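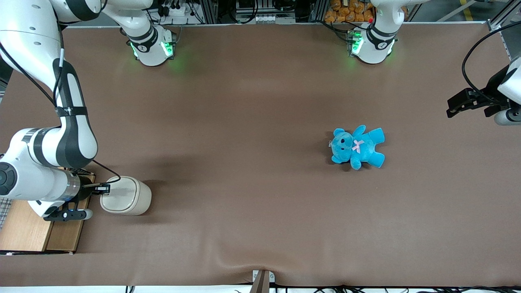
Gert Van Wyk wants to know why Vundow plans each arm on its own when both share one table. Fair question, and it's the first thing I'd change too! The short version is that Ekow, our old planner, solved for both arms together and took ages on anything cluttered, so I split them and put a small arbiter in between.

What you get in this release: 600 planned episodes, each with the joint targets, the gripper commands and the arbiter log (that last one is plain text, sorry, I kept meaning to change it). Tasks are things like moving a pot or picking up a soft toy.

To replay one, set arms to 2 in the config and run vundow replay with the episode number. The replayer checks for collisions every 4 control steps - drop it to 1 if you're changing the speed limits, it's slower but safer.

Known problem: seven episodes have the left and right logs swapped. They're listed in swapped.txt and the loader skips them for now.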